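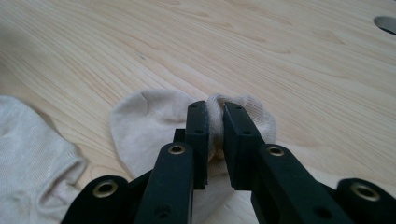 Technology > How Software Works > Ages 9 to 12

Print this page | E-mail this page

How a Robot Program Picks Up a Sock

By Azadeh Bagheri
June 2019

A sock is harder for a robot than a brick. A brick keeps its shape when it is held. A sock folds, stretches and sags, and it may look different every time it is put down. The program that controls the robot has to deal with all of those shapes.

The program described on this page is called Tahiri. It was written at the Castis workshop in Valtimden, and its job is to sort socks into pairs. It is made of several smaller programs that pass messages to each other.

Step 1: Finding the sock

A camera picture reaches the computer as a grid of tiny squares called pixels. Each pixel is stored as numbers that say how much red, green and blue it has. The computer does not know which pixels are sock and which are table.

The first part of Tahiri gives every pixel a label, such as "sock," "table" or "gripper." This is called segmentation. Color helps, but color alone is not enough. A cream sock on pale wood has nearly the same numbers as the wood. The program also looks at texture. Knit fabric has small, regular ridges. Wood grain has long lines that bend slowly.

The program learned these patterns from 3000 pictures in which people had already marked the socks by hand. Learning from marked pictures is called training. Another 156 pictures were kept out of training and used only for testing.

If two socks lie close together, the labels must be split into "sock A" and "sock B." A thin strip of table between them makes this easy. When they overlap, the program looks for an edge, and it makes more mistakes.

Step 2: Choosing where to pinch

Next, the planner picks a grasp point. That is the spot where the two fingertips will close. The planner tries 40 possible spots and gives each one a score. A spot loses points if

- it is too near another sock
- the fingers would hit something on the way down
- the fabric there is pulled flat and tight.

The spot with the highest score is used. The planner also chooses the angle of the fingers, so that they push the cloth together into a fold. Cloth lying flat gives the fingertips nothing to hold. A fold standing up between them does.

Step 3: Moving and squeezing

The controller turns the plan into motor commands. It sends a command, reads the sensors, works out the error and sends a new command. The error is the difference between where the fingers are and where they should be. This circle of steps is called a feedback loop.

The fingers stop closing when the motor has to push harder than a set limit. In Tahiri the limit is stored as a setting with the value 17. A thick winter sock reaches the limit early. A thin one reaches it late.

Step 4: Checking

After lifting, the program takes a new picture and labels it again. If sock A is still on the table, the grasp failed, and the program goes back to Step 2. The failed spot is given a low score so it is not chosen again right away.

Words to know

Segmentation: giving each pixel a label.
Grasp point: the place where the fingers close.
Feedback loop: act, measure, correct, repeat.

Try it

Lay a sock flat on a table. Using only your thumb and one finger, pick it up by the heel. Write down each movement as a separate instruction. Give the list to a friend, who must follow it exactly, and mark the line where it first goes wrong.

Print this page | E-mail this page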